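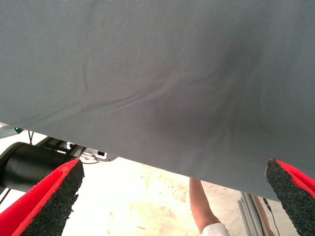
## Re: Grey cloths, return and folding before storage

**From:** Nivaldo Cavalcanti, Household Stores
**To:** Iklow residents' and staff list
**Date:** 2 September 2019

Dear colleagues and residents,

I write in reply to the message from Mr Serrano, which is quoted in part below, and to set out the arrangements which will apply to the grey cloths from now until the winter closure in December. Members who do not borrow from the linen store may disregard this message.

> On behalf of the Arriaga building I should like to raise the condition in which the large grey cloths are being put back. On my last visit to the store I found several of them pushed into the shelf in a heap, with the hems turned under. When one is lifted out, the creases have set and it hangs crooked, so that it cannot be used on the long tables without pressing. We had this difficulty before the spring dinner and lost the better part of a morning to it.
>
> I should be grateful to know whether the cloths are to be folded or rolled, as the card inside the cupboard door says one thing and the handbook another. I should also like to know who is responsible for pressing them, the borrower or the store.
>
> Higinio Serrano
> Arriaga building

Mr Serrano's first point is accepted. The card and the handbook do not agree. The card was written when the cloths were kept in the narrow cupboard at Nidance, where rolling was the only practical method. They have since been moved to the wide shelves in Room 122, and the handbook is correct. The cloths are to be folded. The card will be removed this week.

The following method should be used by all borrowers.

1. Shake the cloth out fully and let it hang for a moment before any fold is made. A fine, close weave holds a wrinkle firmly, and a long diagonal crease left in at this stage will still be there when the cloth is next wanted.
2. Find the two corners of one short side and bring the hem level. If the hem slopes, one corner has been taken too far in and the cloth should be opened and started again.
3. Fold in half lengthways, with the hems meeting along their whole length. Run a flat hand from the fold towards the hem.
4. Look for any place where the material has bunched inside the fold. It is easily missed, particularly with a dark cloth in poor light. Open the cloth as far as necessary and smooth it out.
5. Fold in half lengthways once more, then bring the short ends together twice.
6. Place the cloth on the shelf with the folded edge facing outwards. Not more than 6 cloths should be put in one pile.

Two people are needed for the larger size. Residents who come to the store alone may leave the cloth on the hanging rail and enter their name in the book, and a member of staff will fold it with them at the next opening.

### Pressing

On Mr Serrano's second point, the borrower is responsible for returning a cloth clean and folded. The store is responsible for pressing. Cloths which need pressing should be placed in the tray marked for that purpose and should not go back on the shelf. A cool iron is used, on the reverse side, with a thin cotton cloth between. We ask borrowers not to press the grey cloths themselves, as two have come back with shiny patches which will not come out.

### Washing

The grey cloths are sent out to Nuvum with the rest of the heavy linen. They should not be put in the machines in the basement. Small marks may be dabbed with a damp cloth and reported in the book. Please write the position of the mark as well as the number of the cloth. An entry reading only "stain" is of little use to the person checking a large plain sheet of material under a ceiling lamp.

### Numbers

Each cloth carries a number on a small tape inside one corner. At the last check, cloths 782 and 861 were not on the shelf and no entry for either could be found in the book. If they are in a flat, a meeting room or the back of a car, I should be glad to have them returned. No charge will be made.

### Other matters raised with the office

It has been asked whether the cloths may be used as dust sheets during the painting of the east stairs. They may not. Old sheets have been set aside for the painters and are kept on the floor beneath the lowest shelf.

It has also been asked whether a cloth may be cut down to fit the square table in the reading room. The office has asked for a price for a cloth of the right size, and none of the present stock should be altered in the meantime.

Requests for the December dinners should be sent to this address, stating the number of tables, their length, and the day on which the cloths will be collected. Requests are dealt with in the order in which they arrive. The Arriaga building's request has already been received and entered.

I am obliged to Mr Serrano for his message. Further questions about folding or storage may be sent to the list, and questions about a particular booking should be sent to me directly.

Yours faithfully,

Nivaldo Cavalcanti
Household Stores, Iklow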